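Most homes have a place where small things end up. It might be a drawer, a shelf or the corner of a desk. A box can do the same job, and a box that once held milk does it well. It is strong, it has no lid to get in the way, and it costs nothing once the milk has been drunk.
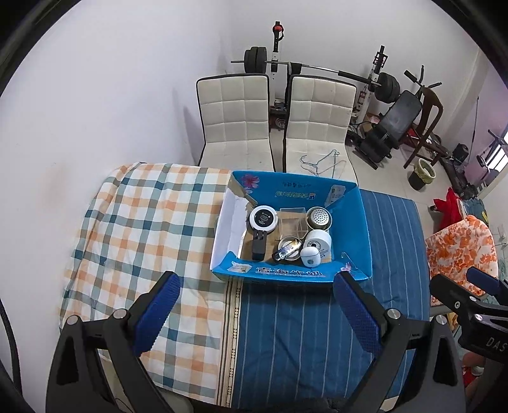
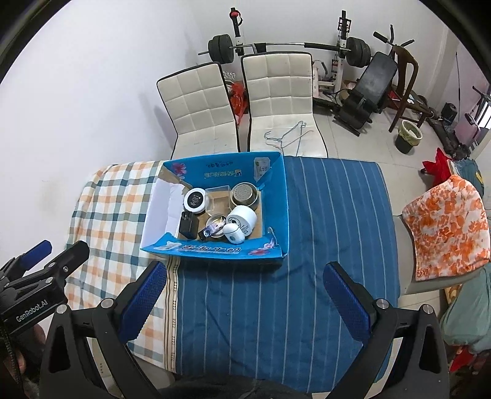 ## What the writing says

The big characters on the front of the blue box are Chinese. There are four of them: 青海牛奶. The first two, 青海, are the name Qinghai, a part of western China with high grassland and a very large lake. The last two, 牛奶, mean milk. The first of those, 牛, means cow, so the Chinese word for milk is really "cow milk" written in two characters.

On the back wall the writing is upside down. Many cardboard boxes are printed flat, before they are folded. A panel that looks right from outside may look wrong from inside once it has been bent over or opened out.

## Why cardboard is strong

If you find a torn edge on a cardboard box, you can see the plain brown card under the printing. Look closely at a torn edge at home and you may find three layers. Two are flat sheets. The one in the middle is wavy, like a row of tiny hills. The waves are called flutes.

The flutes hold the flat sheets apart and leave air between them. This makes the card stiff but keeps it light. You can test this with two sheets of writing paper:

1. Lay one flat sheet across two books, like a bridge, and put a coin in the middle. The bridge sags.
2. Fold the other sheet backwards and forwards into narrow pleats, like a fan.
3. Lay it across the same two books and put the coin on top. Add more coins, one at a time.

Hanan Hattar's class tried this in May. Their pleated bridge held 64 coins before it gave way. Yours may hold more or fewer, as it depends on the paper and how neatly you fold.

## Different things, different shapes

The things in the blue box are not all one shape. There is a round white container with a black label, and a round metal one with small holes in its top. There is a shallow round dish and a small white case with rounded ends. The clear plastic container has straight sides.

Round things and straight things do not fit together in the same way. Push square blocks together and there are no gaps. Push round tins together and there is always a space between them, however hard you try. That space can be useful for something thin or small.

Clear plastic is handy in a box like this too - you can see through it to whatever is underneath.

## Stripes and checks

The box is standing where two cloths meet. One is blue with thin pale stripes. The other is plaid, which means that bands of colour cross each other.

In a woven plaid, the threads are coloured before the cloth is made. Some threads run up and down, and these are called the warp. The others go from side to side, and these are called the weft. Where a green band crosses an orange one, you see a mixture of both. Patterns can also be printed on cloth. To find out which you have, turn the cloth over. A woven pattern usually looks much the same on the back, and a printed one is often paler.

## Make your own small-things box

You will need an empty box, scissors, tape and some scrap card.

- Ask an adult to cut off the top flaps, or fold them down and tape them.
- Check the bottom. If it is weak, tape a piece of card over it.
- Put tall things at the back and short things at the front.
- Keep anything with a plug on it away from water, and ask before you move it.

Behrouz Fallahi, who helped with this page, empties his box every 10 weeks and wipes the bottom with a dry cloth.

## Words to know

**Flute** - one of the waves in the middle layer of cardboard.

**Plaid** - a pattern of coloured bands that cross.

**Warp** and **weft** - the two sets of threads in woven cloth.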